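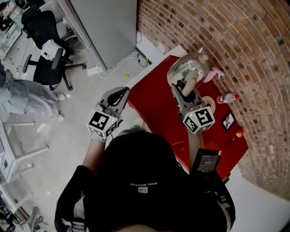
Marti, technical writer, Windonthorpe Housewares

Section 6: Setting up and handling the kettle

Read this section before the first use and keep it with the rest of the guide.

Choosing a place

1. Stand the kettle upright on a firm, level table. A glossy top wipes down easily but can be slippery when wet, so dry it first.
2. Clear the space next to the kettle. Spray bottles, rolls of tape and plastic water bottles belong at the other end of the table or on a shelf.
3. Leave a gap between the kettle and the wall.

CAUTION: Do not stand plastic items against the body while the kettle is hot.

Lifting and moving

1. Check that the lid is seated all the way around.
2. Take hold of the curved handle at its middle.
3. Lift straight up, then move sideways. Do not drag the base across the table.
4. Set the kettle down and let it settle before you let go.

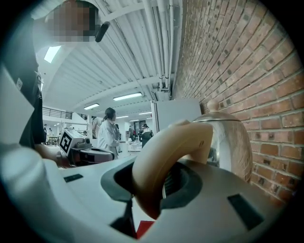 Photo: Gridthorpe workshop

The polished body gets as hot as the water inside. Use the handle to lift the kettle and the round knob to take off the lid — nothing else.

First rinse

1. Fill the kettle halfway with cold water, bring it to a boil and pour the water away.
2. Do this 2 times.
3. Dry the outside with a soft cloth.

Note: Brick walls shed dust. If the kettle is kept beside one, wipe the lid and knob before filling.

Removing scale

Dissolve one sachet of Drilto descaler in roughly 300 ml of warm water. Pour it in, wait until the scale loosens, then empty and rinse well. Do not use scouring pads on the polished surface.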